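Gostik: notes and data from taking old office towers apart
README, last touched 2021-06-09
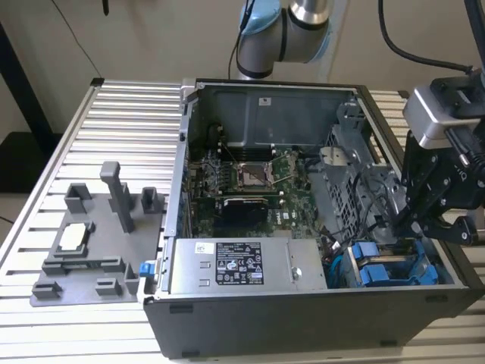

Manon Vachon wrote back within the hour to say she'd pull the power supply before touching anything near the CPU socket, and that if my notes put the socket first she was going to ignore them. Fair enough! The notes do put the power supply first now (they didn't in the May version, so if you've got that one, toss it).

So, hi. I'm Jocelyn Petrenko and this is the folder where I keep everything I've written down about opening, stripping and refitting used desktop towers. It started as a text file called "which screws" and it got out of hand. The machines come to us from Perron, an office that clears out its desks every few years, and the good ones go back out through the Wetumley repair evenings. The bad ones get turned into drawers full of parts.

What's in the folder

towers.csv is the big one. One row per machine, 300 rows. Columns are the tag number, the make as printed on the case or the board, whether the side panel came off without a fight, what was inside, what was missing, and a free text column where I grumble.

parts.csv has 1490 rows, one per part that came out (or went in). Every row points back to a tower by tag number. If a part has no tower it came out of the mystery box, and its tag is 0. Please don't "fix" the zeros, I mean it, I spent a whole evening putting them back.

photos/ holds 945 pictures of the insides of cases, side panel off, tower lying down. The names match the tag numbers. A few towers have a dozen pictures and plenty have only one, depending on how much patience I had that day.

labels_typed/ is text I typed up from stickers on power supplies and drives. I typed it by hand, from the part itself, with a flashlight in my teeth. Expect typos. I've fixed the ones I've found.

howto.txt is the order of work. I'll repeat the short version below because people keep asking me for it when it's right there in the folder.

Order of work, short version

Unplug it. Hold the power button in for ten seconds. Lay the tower down with the open side facing up, and give yourself more table than you think you need, especially on the left, which is where I put everything that comes out.

Take a picture before you unplug a single cable. I like one from the front edge looking in, with the power supply closest to me, so I can see where the bundles run by the drive bays. Cables are the part I always think I'll remember and never do.

Then the power supply. On the Dell towers I've had, it's worth looking for colored plastic before reaching for a screwdriver. Blue tabs and blue drive carriers are your friends: they're the bits meant to be handled, and if you're straining at something gray you've probably missed a blue one. Some supplies are held by screws as well, so check the back of the case too.

Drives next, carriers and all. Leave the drive in the carrier unless you know it's being swapped. Loose carriers breed in drawers and then none of them fit anything.

Graphics card after that, if there is one. There's a latch at the end of the slot on most boards, and it's tiny, and it's usually underneath the card where your finger won't go. I use a plastic knitting needle. Judit Somogyi uses a chopstick and claims it's better (it isn't!).

Memory comes out before the board moves. Open the clips, lift straight up, into the tray.

The socket goes last. If the processor is already gone and the bracket is standing open, keep your sleeves away from it and don't set anything down inside the case, not even for a second. Pins in the socket bend if you look at them wrong. I lost a perfectly good board to a cable tie that I dropped, and the grumble column for that one is long.

How the columns were filled in

"Complete" means I could see a board, a power supply and at least one drive. It doesn't mean the machine ran. There's a separate column for whether it started, and it's blank for 58 towers because they got stripped before anyone tried them. Blank is blank, please don't read it as a no.

"Shroud" means there's some kind of air guide in the case, metal or plastic, anything that steers air around. Yen-ting Chow wanted me to split it by material and I said yes and then didn't do it. Maybe this summer.

"Cage color" sounds silly but it's one of the most used columns. When you've got a carrier in your hand and no idea which tower it belongs to, color gets you halfway there.

"Socket" can be full, empty, or covered. Empty with the bracket lifted and empty with the bracket shut both go in as empty, and I add a note if the bracket was up, because that's where the bent pins usually turn up.

Things that are wrong with it

It's nearly all one kind of machine: office towers, medium size, dull inside. If you're after fancy gaming cases you'll be disappointed. My handwriting on the early tags was bad enough that I'm not sure of all the sevens. The graphics card column only says yes or no up to the middle of the file, and after that it has model names where I could read them, so you'll have to clean it up if you want to use it for anything serious.

Also, drives. There's no data from any drive in here, no file names, nothing. Serial numbers have been taken out of the typed labels. If you spot one I missed, tell me and I'll take it out the same day.

Using it

Go ahead! Copy it, print howto.txt and tape it up over your bench, use the photos in a class. I'd love it if you kept my name on it, and Bernadette Boateng's too, who sorted the whole parts file by connector over one very long weekend.

There's a little script called gasto that checks parts.csv against towers.csv and prints any part whose tower doesn't exist. Run it after you add rows. It'll complain about tag 0 every time, and you can ignore that bit.

If you're sending me new towers, use the blank row at the bottom of towers.csv as a pattern and leave the tag empty. I'll hand out the number when it gets here.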